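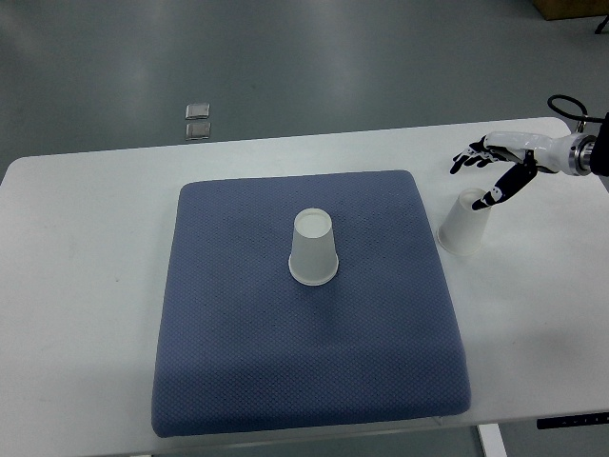 Figure 4. A paper cup turned upside down on a square mesh-covered cushion.

4.2 What people do with the cup when the coffee is gone

I should admit up front that I didn't plan to write this section. The Diltport study was supposed to be about how people talk during breaks at work, and my notes from the first month are nearly all talk: who complained about the schedule, who brought up the bus strike, who changed the subject. But I kept scribbling little remarks about cups in the margins, and by May the margins were more fun to read than the notes.

So I went back through all 340 break records and pulled out every one where I'd written down what happened to a cup after the last sip. A cup can go in the trash, obviously, and most do. It can also get crushed, stacked, torn into a spiral, used for pens, left standing, or flipped over (Figure 4 shows the flipped position). Flipping turned up in 61 of the records, far more than I would have guessed, and it's the one I want to stay with for a bit.

My first thought was that flipping is just tidiness. You don't want the last drops sitting there, you don't want someone else's gum wrapper in your cup, over it goes. Some people told me exactly that. But the timing bugged me. If it were only about being neat, I'd expect people to flip the cup when they finished drinking, and in my records there's often a gap. The cup sits there empty for a while, the conversation keeps rolling, and then over it goes, usually right before somebody says "well" or "anyway" or pushes a chair back. Readers who know the older work on how conversations close will see where I'm headed. I think the flip can work as a pre-closing, a small warning that the talk is winding down, made with the hands before anyone has to say it out loud.

I like this idea a lot, which makes me nervous about it! At the Momine site the pattern is strong. At Workina it's weaker, and I suspect the furniture has something to do with that (low seats, no side tables, people parking their cups on whatever is soft and more or less flat). A cup on a cushion is a wobbly thing when it's right side up, and the wide lip makes a better base than the narrow bottom. Someone might flip it early just to keep it from tipping, with no thought of leaving. I went over the Workina records again with this in mind and couldn't separate the two readings in any way I'd defend.

Zervas is a different headache. Breaks there are short and end on a bell, so nobody needs to hint at anything, and yet cups still get flipped. Habit carried over from other rooms, maybe. I asked a few people about it and mostly got shrugs, plus one long and very enjoyable story about a grandmother who read coffee grounds, which I'm saving for Section 5.

I also didn't log mugs with the same care, so the comparison every reader is going to want, paper against ceramic, will have to wait for the second round of visits.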